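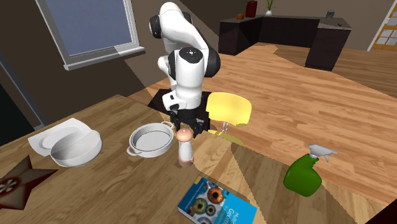 What the arms changed at the returns bench

I work at Drellulitz, a returns and resale warehouse for household goods. I've been there long enough to have sorted by hand, then with a scanner, and since March with two robot arms. People ask me what that is like, usually expecting either a disaster or a brochure. These are my notes on the first months, mostly about the work and a little about the software.

The task

A return tote comes to the bench with whatever customers sent back. Mixed totes are the normal case. A pepper mill, a shallow pan with two loop handles, a bowl, a book and a spray bottle can all arrive together, and every one of them has to be picked up, identified, graded and sent to the right shelf. For a person the picking up is the easy part and the grading is the hard part. For the arm it is the other way around only on good days. Most days both are hard.

The arm works from the top down. It brings the gripper over the object, closes, lifts and moves. A mill suits this well because it is tall and narrower in the middle. A pan does not, unless the planner goes for a handle or the rim. Bowls are fine when they stand alone. When a bowl overlaps a dish, the system has to decide which one to take first, and early on it often decided wrong. A book lying flat is the worst item we handle, and for now all books go to a person.

Planning in simulation

The vendor's software, Tornex, tries out picks in a simulated room before a new item class is released to the floor. The rooms look like homes. There is a table, a window, kitchen cabinets at the back, a chair. I assumed the setting was decoration until I sat through the training. Sunlight and shadow fall across the table at different angles, and the vision model has to find the same white bowl whether it is lit, shaded or half of each. Our bench has skylights over it, so this matters to us more than I would have guessed. Between two and four in the afternoon we used to get a run of missed picks on white ceramics. After the retraining in the second month the run was shorter. It has not gone away.

An item class needs 48 simulated picks without a drop before we see it. I would prefer a higher number for glass, and I have said so.

What my shift looks like now

Before the arms, one person at the bench did up to 355 items in a shift, with grading. Now one person covers two benches. The arms do the lifting and presenting, and I do the grading on a screen, plus everything that lands in the exception lane. Our best shift so far was 524 items across both benches. The work per item is lower. The attention per item is about the same, and it is less evenly spread. I can sit for ten minutes pressing "accept" and then have four exceptions in a row, one of them leaking.

Physical effects: my wrists are better. My neck is worse, because the screen was mounted for a taller person. A request for an adjustable mount is in.

Nobody on our line was let go. Two positions that opened up were not filled, and I think that should be written down next to the first sentence. The remaining staff were offered training as cell operators. It runs 15 hours, paid, and covers clearing faults, recalibrating the camera and restarting a cell safely. It does not cover editing pick rules. Those changes go through Zisilley, the integrator, and a simple one takes several days to come back. In practice we work around a bad rule by hand until then, and the workaround never shows up in the statistics.

Pay for cell operators went up one step. Graders who did not take the training stayed where they were, although they now handle the harder items. I consider that a mistake in how the job grades were drawn up.

Things I would ask for before the next cell

Let operators block an item class themselves, from the bench, without a ticket. Log manual rescues as rescues. At present they count as successful picks if the item reaches the shelf. Put the exception lane on the same side at both benches. Keep a rotation so that everyone still grades by hand one shift a week, as the skill fades faster than I expected, mine included.

The Ateş site is getting its first cell later this year with the same software and a different gripper. I have been asked to go over for the setup week and will post the pick rules that carry over and the ones that don't.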